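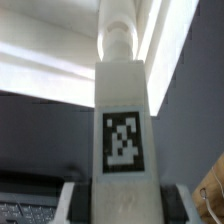 Does a white ceiling make a gray room brighter?

It helps a good deal, as long as the paint is flat and the lights are placed so that some of their light reaches the ceiling.

Fereshteh Talebi has been painting the insides of buildings in and near Hutstead for 33 years. Most of her work now is in workrooms, school rooms and small offices, and most of those jobs come down to two colors: white overhead and some kind of gray on the walls. We talked on 12/10/20, in the front office of Prilell, the contracting firm she runs with Roald Sandberg. He handles the wiring and the light fixtures and joined us for the second half.

I asked her first why so many people want gray.

"They want something that doesn't show every mark and doesn't look like a hospital," she said. "A medium gray does that. It's also easy to live with if you change the furniture. I don't push people toward it. They usually come in with the chip already in their hand."

The trouble, she said, is that the chip is small and the wall is large. A gray that looks neutral on a card can turn blue once it covers a whole wall, and cool white lamps make it bluer. She tells customers to paint a test patch at least the size of a door, look at it in the morning and again with the lights on, and leave it for a few days before ordering.

"I had a customer in Pritville who chose the gray from a screen. We put up one coat and she called it a blue room. She was right, it was a blue room. We went back to a gray with a little brown in it and that was the end of it."

On ceilings she is stricter. She uses flat white and nothing else, unless the room has steam in it. Anything with a shine picks up the fixtures and shows each roller lap as a stripe. Where a ceiling has panels or beams, the sides of the beams will always look darker than the faces, and people sometimes ask her to paint them a brighter white to make up for it.

"There isn't a brighter white. The side of a beam gets less light. You can paint it five times and it will still get less light. If it bothers you, talk to Roald."

Her order of work hasn't changed since she started. Ceiling first, then the walls, then the trim. She cuts in where the wall meets the ceiling with a brush and does not use tape there. Tape is for the floor and for window edges. She keeps the brush moving toward the window so that she can see the wet edge, and she does one full wall before she stops for lunch. Stopping halfway leaves a line, and with gray the line shows more than it would with white.

The largest job she did this year was the upper floor of the Ledesma building, where two dark hallways and a long workroom had not been painted in many years. The workroom alone had 376 square feet of wall on its longest side. The old color was a tan that had gone darker near the heaters. She washed everything down, patched the holes from shelving that had been taken out, and primed the patches twice.

"People skip the priming on patches, and then they call me to ask why there are dull spots. The patch soaks up the paint. That's all it is."

Yanling Dai rents that workroom, and I reached her by phone afterward. She said the painting took four days, and that she had expected to dislike the gray and didn't. Her one complaint was the glare. With the ceiling so much lighter than before, the fixture nearest the wall seemed harsher to her, and she found herself sitting with her back to it.

Sandberg said he hears this often. A fixture that was fine under a dingy ceiling can feel too strong after the room is painted, though the lamp is the same one. He usually fits a diffuser first, and if that isn't enough he changes the lamp or puts the fixture on a dimmer. In the workroom he did both.

"I'd sooner take the light down a bit than move the fixture," he said. "Moving it means opening the ceiling, and then she has to come back and paint it."

"And I charge him for that," Talebi said.

He also asks people to decide on the lamps before they decide on the paint. Changing from warm to cool after the walls are finished will change the color of every wall in the room, and gray shows it most. For rooms where people work with their hands he prefers a neutral white lamp and more than one row of fixtures, so that a person standing at a bench isn't working in his own shadow.

I asked what goes wrong with windows. Both of them answered at once. Talebi's point was that daylight coming in along a wall from the side shows each dent and ridge in it. She checks those walls with a work light held flat against the surface before she paints, and she sands them longer than the others. Sandberg's was that a window and a fixture close together give too much light in one corner and leave the far end dim. He puts the lights near the windows on a separate switch where the wiring allows it.

Not everyone follows their advice on color. Laine and Kaja Avotiņš, sisters who hired the firm in December for a sewing room, asked for the same gray on the ceiling as on the walls. Talebi told them it would make the room feel lower.

"They said they wanted it lower. It's an old house and the ceiling is very high. I did it in gray and it looks fine. I wouldn't do it in a room with an eight-foot ceiling."

For people doing the work themselves, she had some figures. A first coat over bare patches and old paint takes more than the label says, and she adds a quart for a small room. She spends around 50 minutes setting up before she opens a can, covering the floor and taking off the switch plates. A roller cover should be washed before its first use to get the lint out. Leftover paint goes into a smaller jar with the room name and the mix number written on the lid, and she leaves it with the customer.

Talebi and Sandberg are booked through the end of the winter. The next job is a stairwell in Pritville, white ceiling, gray walls, with one long window on the landing that she has already been over to look at twice.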